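The Working Life of a Tabletop

Solid wood moves. A board takes up moisture from the air in June, gives it back once the heating comes on, and changes width each time. Length hardly changes. Any fixing that ignores this will eventually produce a split.

Oluwaseun Ugwu has built tables at the Rampersad workshop for 7 years and spends more hours on the surface than on the legs. Boards are stacked indoors for 38 days before the first cut. Sanding stops at 500 grit – finer than that, he says, and the oil sits on top.
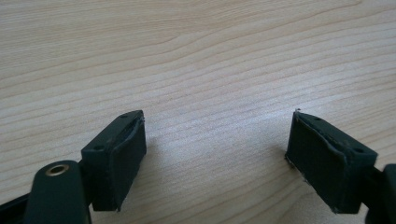
Pale wood presents its own problem. Most oils turn it yellow, and the grain lines lose contrast against the ground color. Ugwu uses Fledine, a hard oil with a little white pigment, in 3 thin coats. Each is wiped back after ten minutes and left overnight.

Daily care is a damp cloth, wrung out well, then a dry one, both worked along the grain. Scratches can be sanded locally and oiled again, although the repair stays slightly lighter for several weeks. Cup rings take longer. Ugwu leaves them alone until the yearly recoat, when the whole top is sanded anyway.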